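Subject: Re: [fontes-list] Author entries, membership lines and duplicate text
List: Fontes, working list for the Stitville register of writers

On Sunday at 1:40 the list digest carried this:

> The Trollonia export still gives every author entry twice, once as
> the summary and once as the opening of the full text. Should the
> summary be dropped, or does Grelholm need it for the print index?
> Also, four entries list a union membership with no year. Do we
> leave those blank?

Summary first. Grelholm needs it. The print index takes the summary field and nothing else, so dropping it would leave headings with no text under them. The repeat comes from the export, which copies the summary into the body whenever the body starts with the same name string.

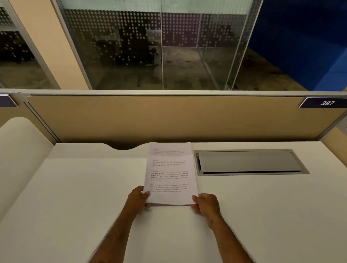 Membership lines are a separate matter. An entry should say which association, in what role, and from what year, in that order. If the year is missing, write "year not given" and leave the role as it stands. Do not work it out from the date of a first book. Proofs should be read on paper as well as on screen; in a small stack of white sheets like the one held over the desk, with short blocks of print and blank space between them, a missing year is easier to catch than in the edit form. Mark it in the margin and enter it the same day.

Length is still capped at 1000 characters for the summary. The longest one now stands at 1215, mostly because prison terms and court dates were put there. Those belong in the body, under their own heading, with the source next to each — a newspaper report and a union statement count as two sources, a reprint does not.

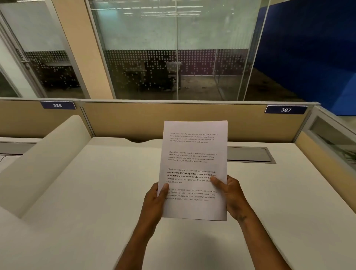
Stitville replied off list that the cap is too low for writers who were also editors or translators, and would like the roles counted separately. I have no objection if the print index can take it. Grelholm should confirm the column width before anyone changes the field.

Until then please leave the export settings alone and send corrections to the list as plain text, one entry per message.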